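Reviews > Grippers > Junley two-finger

Print this page | E-mail this page

Junley gripper: four months on cable work

Grip is good and set-up took 8 minutes. The fault came in February - the fingers stayed shut after a stop and bent a latch. Junley sent new firmware, which has held for around 3000 cycles. Until then we plugged routers by hand, yellow LAN ports included.
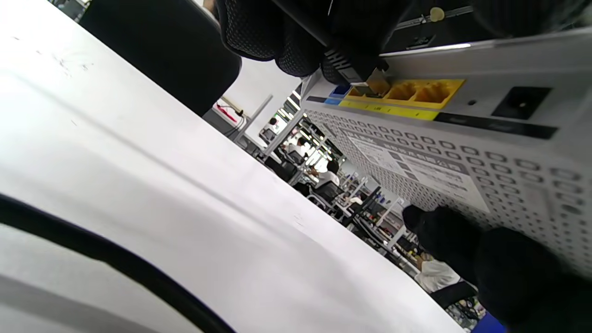
Verdict

Fine for light plugs. Test the release before each shift.

Rin Nakajima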